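Wurnham Accessible Bathrooms Fund
Progress report to the grants officer, Tuesday, February 21, 2023
Prepared by Halldóra Kirkegaard

1. Work to date

The grant pays for changes to bathrooms in the homes of older tenants and tenants with limited movement. We received 89 applications before the list closed in January. First visits have been made to all of them, and 30 homes have been passed for work in this round. The rest have been told in writing where they stand.

Most requests were for grab rails, raised seats and better lighting. A smaller group asked for washing seats, mainly tenants with arthritis in the hands or shoulders. These take longer to arrange, as each needs a power supply and a check by our electrician, Tarık Karabulut. In tiled rooms we ask for surface-run cable where the rules allow it, to save drilling. 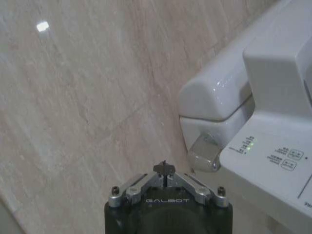 2. Delays

Kurek, who supply the rails, were late with two deliveries. Four homes in the Villix block were put back as a result and are now booked in again. We did not pay for the lost days.

The water had to be shut off across one stairwell for longer than planned. Tenants were given notice, but the notice gave the wrong finishing time. Efraín Grajales has changed the letter so that it carries a phone number as well.

3. What tenants have told us

We ring each household after the work is signed off. Rails are well liked. Complaints are mostly about dust, and about fitters arriving before the agreed hour. With washing seats, the usual question is how to set the controls, and several tenants asked for a second visit to go over them. A large-print sheet is being written.

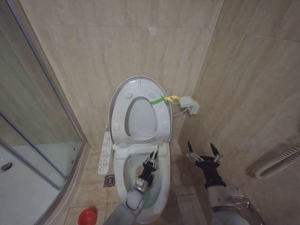 Ekaette Afolabi asked that the second visit be made standard, saying that people nod through the first one and then ring the office the next morning. We agree, and would like to move £200 from the printing line to cover the travel.

4. Next period

Finish the Villix homes. Get a price from Wuken for non-slip flooring. Umut Işık will send the spending table separately once the January invoices are matched.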